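Subject: Re: Grarnatus hand-held gripper, trial terms

A member site wrote:
> Does the Soltani quote cover spare fingers, and may
> we try the kit on bottles before we commit?

Soltani has confirmed that the quote of 9 kits includes 2 spare pairs of fingers per kit. Further pairs are ordered separately. Sites may use any household bottle during the trial, provided that the cap is closed.

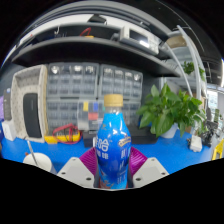 Each site is asked to complete 100 grasps and to record every slip on the Primness form. Ridged fingers should be checked for wear after every 10 grasps. Forms are due at the Asach office by the end of December. Kits that are not being purchased must be returned in their original cases.

Equipment Office, Asach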